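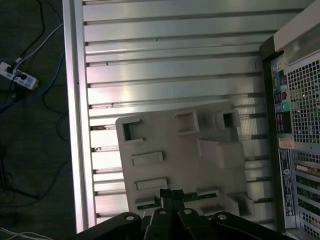
Asabe Wike escribió el 17 de agosto de 2022:
> Vi el aviso de la jornada abierta en Cledstead, pero no pude ir.
> ¿Llegaron a enseñar el desmontaje de ordenadores o fue solo charla?

Hola, lista:

Hubo charla y demostración. Usan una torre de sobremesa abierta y tumbada sobre una mesa de perfil de aluminio, y el programa que mueve los brazos se llama Jemov.

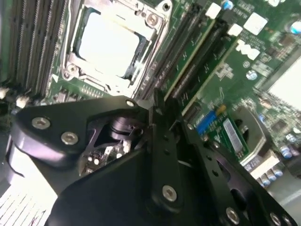
La sesión duró 40 minutos, con turno de preguntas. Según nos dijeron, lo más difícil es sujetar las tarjetas sin forzar la ranura. Para los visitantes el aforo era de 60 personas.

Lo que apunté:

1. Tarjetas: la pinza las coge por el borde superior.

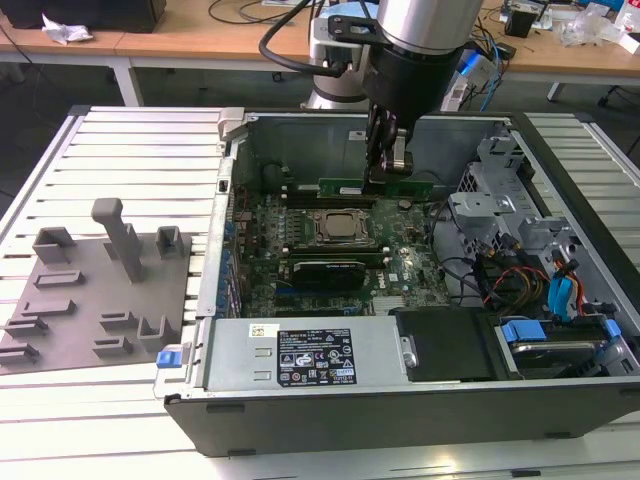

2. Piezas sueltas: hay una placa gris con soportes junto a la torre.

3. Memoria: prometen enseñarla en noviembre.

Pregunté por otros modelos de torre y me contestaron que cada uno exige volver a ajustar las posiciones. 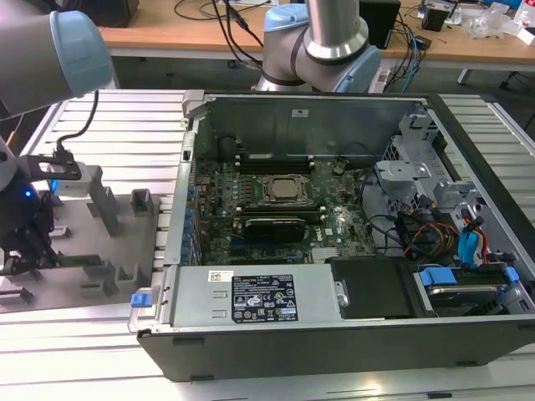
También pregunté por el código. De momento no lo publican. Si alguien quiere ir en noviembre, hay que apuntarse antes en la recepción de Cledstead.

Saludos,
Funmilayo Wike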